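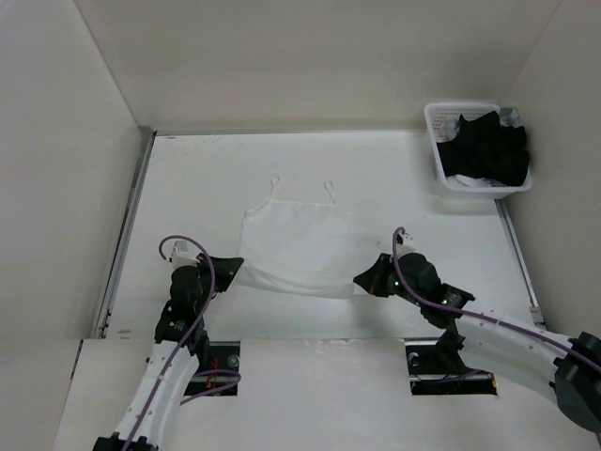
Fig. 1. White camisole on a flat work surface, with two robot arms.

Sequential Media II
Handout 4: Adapting an animated series to the licensed comic
Revised 14 Feb 2025

4.1 Scope

These notes cover the conversion of a finished animated episode into a comic script for a licensed graphic novel aimed at readers of middle-grade age. They do not cover photo comics made from screen captures, which have their own handout, or original stories set in the world of a series, which are taken up in Unit 6.

The worked case is Plallura, an animated comedy set in the harbor town of Ormsby, and the first volume of the tie-in comic published by Trulora. The volume is 60 pages long and contains two adapted episodes, a short original backup story, and front and back matter. All page references are to the print edition. The digital edition drops the activity pages and its numbering runs differently.

4.2 Terms

Licensor: the party that owns the series and approves the work. For Plallura this is the animation studio, Ukeo.

Licensee: the party that pays for the right to publish. Here, Trulora.

Style guide: the packet of approved model sheets, colors, logos, and rules supplied by the licensor. The style guide outranks the episode. If a character's jacket is a different color in one shot of the broadcast version, the comic follows the guide.

Off-model: a drawing that departs from the approved model sheets. In animation a stretched or smeared drawing may be on screen for a fraction of a second and is part of the motion. The same drawing in a panel holds still and will usually be marked off-model at approval.

Beat: the smallest unit of action or speech that changes what the reader knows. A panel normally carries one beat, sometimes two.

4.3 What does not carry over

Timing. An animated pause has a length. A silent panel has only a size and a position, and the reader decides how long to stay on it. A pause can be suggested by repeating a composition with one small change, or by moving the next beat past a page turn.

Sound. Music cues are lost. Sound effects become lettering and take up drawing space, so they must be budgeted in the script. Do not transcribe every effect heard in the episode. Keep those that carry story information (a door behind the character, a phone in another room) and the ones that are themselves the joke.

Voice. Much of the comedy in Plallura depends on delivery. A line that is funny when spoken slowly may read as plain information on the page. The adapter may rewrite such a line, subject to approval. Catchphrases are an exception and are generally locked by the licensor.

Simultaneous action. Two things happening at once in a shot can be drawn in one panel, but two people talking over each other can't be lettered legibly for more than a short exchange. Overlapping balloons should be used sparingly.

4.4 Dialogue reduction

The first episode adapted in Volume 1 is the one in which the harbor crew is sent to run a bakery for a day. The dialogue in the episode transcript comes to 1862 words. The dialogue in the final comic script comes to 1144 words, captions not included. Most of the cuts fall into the following groups.

a) Greetings and exits. Characters in animation say hello and goodbye to cover movement in and out of a shot. In a comic they can simply be present in the next panel.

b) Spoken description. "Look, the oven is smoking" is not needed when the oven is drawn smoking.

c) Repeated gags. The episode runs the flour gag four times. The comic keeps the first and last.

d) Recap lines. These serve viewers returning from an advertising break. There is no break in the book.

What was kept matters as much. The argument over the cake order was left nearly whole, since the rest of the plot depends on who misheard what. It fills most of a spread and is the densest lettering in the volume. Compare it with the page just after, which has almost no text.

4.5 From scenes to pages

Work in this order:

1. List the scenes of the episode in sequence. The bakery episode has 17 under the method used in this course, where a scene ends when the place or the time changes.
2. Mark each scene as keep, merge, or cut.
3. Assign pages to the kept scenes before writing any panels.
4. Place the large reveals on left-hand pages, where the reader meets them after turning.
5. Write panel descriptions and dialogue.
6. Count balloons per page and revise.

Step 3 is the one most often skipped in student work. The usual result is a script that spends too many pages on the opening and rushes the last third.

Merging is preferred to cutting where a scene introduces a character who returns later. In the bakery story, the two scenes on the pier were merged and moved indoors. This also saved a background that would have had to be designed from scratch – the style guide has no approved daytime view of the pier from that side.

4.6 Approval stages

Approval for this type of project is commonly given at outline, script, pencils, inks, colors, and lettered proof. Changes become more costly at each stage. A story change requested at colors may mean redrawing a page, and the contract should state who pays for it.

Notes from the licensor should be logged with the page and panel number, the text of the note, the reply, and the date the note was closed. A reply of "fixed" isn't sufficient. State what was changed. Where two notes conflict, send both back together and ask for a ruling before any art is touched.

4.7 Lettering constraints

Keep balloons to about 25 words at most. Leave the top fifth of a dialogue panel free of faces and key props. The first speaker goes on the left wherever staging allows, even if this reverses the layout of the shot being adapted. Reversing a shot is normally permitted, but check the guide for characters with a fixed asymmetry – the captain's eyebrow scar must stay on the correct side, so the drawing can't just be flipped.

4.8 Exercise

Choose one scene of two to three minutes from any animated comedy. Prepare a transcript of the dialogue, a beat list, and a two-page comic script adapted from it. Mark each cut line with the group letter from 4.4, or with "other" and a short note. Give the word count before and after.

Do not submit drawings. Thumbnails may be attached if they are needed to explain a page turn. Scripts are due in May with the Unit 5 work, in the same file.

Reading for the next meeting: Volume 1, the backup story only, with the Ukeo model sheets for the two lead characters at hand.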